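Course notes, week 6: Where the examples come from
Posted Nov 1, 2023

Read before the lab. These replace the July version, which was kinder to everybody, me included.

Last week we took the training set as given. You had demonstrations, you had a policy, and you argued about loss curves. This week is about the part most papers cover in a paragraph: a person moves an arm through a task, the software writes it all down, and later someone calls the result "data" as though it had been lying in a field.

1. What a demonstration is

A demonstration is a record of camera views, joint positions and gripper commands from the start of a task to its end. It records what the operator did. It doesn't record why, or what the operator was looking at, or what he would have done if the part had been turned the other way. When a paper says the system "learned from experts," ask what the experts were expert in. Driving the arm is one skill and servicing a computer is another. Plenty of people have one of them.

2. Counting

Our recording tool, Witness, counts an episode when you press stop. That is all the count means. Last term's group, Norau, turned in 90 episodes of a reseating task and wrote "90 successful demonstrations" on the poster. I watched them all. In 23 the operator pressed stop before the gripper had let go. Are those successes? Maybe, but the label said yes for every one, and the policy was trained to believe it.

Write your stop rule down before you record. If you change it halfway, start a new folder.

3. Variety, so called

Everyone promises variety. Then you open the files and it is one case, one table and one lamp, with the case turned a little between runs. Turning the case is worth doing. It isn't the same as a second case, and I'll mark down any report that pretends otherwise. Groups Grusby and Hettiarachchi will each use 2 machines and swap at the midpoint, so at least there will be something to hold out.

4. The view from the wrist

People like the wrist camera because it goes where the work is. It also gives up a good part of every picture to the gripper. Before you blame the learner for a bad approach, step through the episode and ask whether you could have placed the fingertips from that view alone. Inside a computer case you have a memory module, empty slots beside it, thin wires near the fan shroud and bare metal that can wash out under a bright light. If you had to lean over and look from the side, the model didn't get that look.

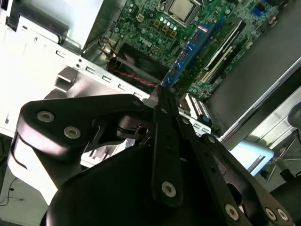

Vasilică Oprea disagrees with me on throwing out bad episodes and asked to have it in the notes: keep the fumbles, label them honestly, and let the learner see how a person gets back on track, since a set with only clean runs teaches nothing about recovery.

I half accept this. A fumble with a correct label is useful. My trouble is with the label, which gets typed at the end of a long session by the same person who made the fumble – and who would like to go home. Show me that two people marking the same episodes agree, and I'll come around.

For the lab

Bring your stop rule on paper. Record 6 episodes, then trade folders with another group and label theirs without asking them anything. Compare the labels before you train. Hand in the disagreements along with both sets of labels, and leave the original files as they are.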